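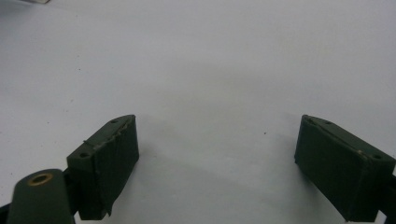 Hand-held gripper procurement

Hand-held gripper procurement is the planning and purchase of hand-operated gripper tools fitted with a camera, used to record manual tasks for robot training. It is normally budgeted separately from the robot arms that later carry out the same tasks.

Cost structure

A budget is usually split into the tool body, the camera and mount, finger parts, storage and operator hours. Operator hours are the largest item in most plans. Finger parts are cheap per unit but are bought repeatedly, and are entered as consumables - a point on which early budgets often went wrong.

The Bornby workshop plan, drawn up by Catrin Kemeys and Anselmo Ortuño, allowed for 22 tools and 125 spare finger pairs. A revision in August moved the spares from capital to running costs. The tools were ordered from Rulteo in two lots, the second being released only after the first had passed inspection.

Finger parts

Fingers are commonly made in mirrored pairs, with a block-shaped pad on each side. Buyers specify the pad size, hole spacing and finish. Scuffing of the pad surface is generally accepted on delivery if the faces still close evenly. Metal grommets at the joints add to the unit price and are listed as a separate line by some suppliers, including Tokow.

Work surface

A plain, matt, light-coloured surface is often specified for first trials. Kemeys gives a replacement interval of 2000 recordings for table coverings. Ortuño prefers replacement on inspection.

Ordering and lead times

Small orders are priced by the piece. Rulteo applies a lower rate from 50 finger pairs upwards - mixed left and right parts do not count towards the total unless ordered as pairs.

See also: End effector; Spare parts planning; Teleoperation

Last edited Nov 18, 2018

3 comments | 8 shares

We use cookies to remember your settings. Accept | Manage cookies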